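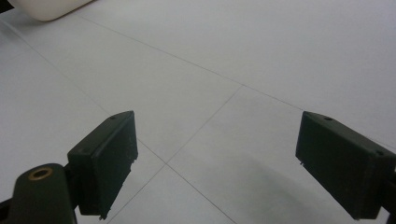

Papers > Literature and Religion > Retreat Writing > Section 4

4. Address and Tense in the Ciltside Essays

4.1 Material

The corpus for this section consists of the prose Casimiro Vallejo wrote during and after his stays at Ciltside, as issued in nine short volumes by Stivby. Poems printed between the essays were left out, as were the prefaces, two of which were written by the publisher. The text was divided at paragraph breaks, giving 2,029 paragraphs. Epigraphs and block quotations from the Psalms were kept with the paragraph that introduces them but were not coded.

The later printings differ from the first in small ways. Most changes concern punctuation, and a few place names were shortened. The first printing was used throughout, except for the fourth volume, where the only copy we could consult was the second printing held in the Kennedy collection. The volume is also the one in which Vallejo moves most often between diary and sermon, so its figures should be read with some care.

Each paragraph was coded for the person addressed (God, the reader, the self, a named member of the community, or none) and for the tense of its main verb. Where the main verbs disagreed, the tense of the first was taken. Paragraphs opening in one form of address and closing in another were coded twice and marked as shifted. Rhetorical questions with no clear addressee were coded as none – a rule that lowers the totals for self-address, particularly in the winter essays.
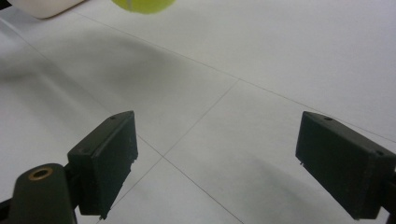
4.2 Shifts of address

Shifted paragraphs number 91. They are unevenly spread, and they cluster near the ends of essays. In the usual pattern, an account of a daily task is given in the past tense, a general remark follows in the present, and the last sentence turns to God in the second person. The turn is seldom marked. Vallejo does not use a vocative in most cases, and the pronoun alone carries the change, so that a reader may take "you" as a continuation of the remark and correct the reading only at the verb.

In 33 of the shifted paragraphs the movement runs the other way, from prayer to report. These have received little comment. The reading proposed in the Vavham papers treats them as failed prayers, in which attention slips back to the kitchen or the garden. The tense coding gives that view limited support. The closing report is normally in the present, and it names a task still under way when the essay stops. It is closer to the practice described in the third volume, where Vallejo sets out the rule that work begun before an office is left in its place and taken up again afterward. The prayer in these paragraphs has the position of the office, and the prose resumes at the point where it was interrupted.

Two features of the first volume do not fit this account. Its shifts are mainly to the self, and its present-tense passages are general statements about solitude with no task attached to them.

Figure 1. Two hand-held grippers above a board on a tabletop, one holding a tennis ball; a second ball in the white bin.

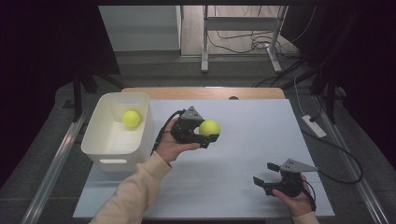 Department of Literature and Religion

4.3 Limits of the coding

Coding by paragraph favors the longer essays, in which breaks are frequent. A single-paragraph essay with several shifts is entered once, and the sixth volume contains a number of these. Sentence-level coding was tried on that volume and dropped, as the addressee of short fragments could not be settled without reference to the surrounding text. Draft notebooks were not consulted.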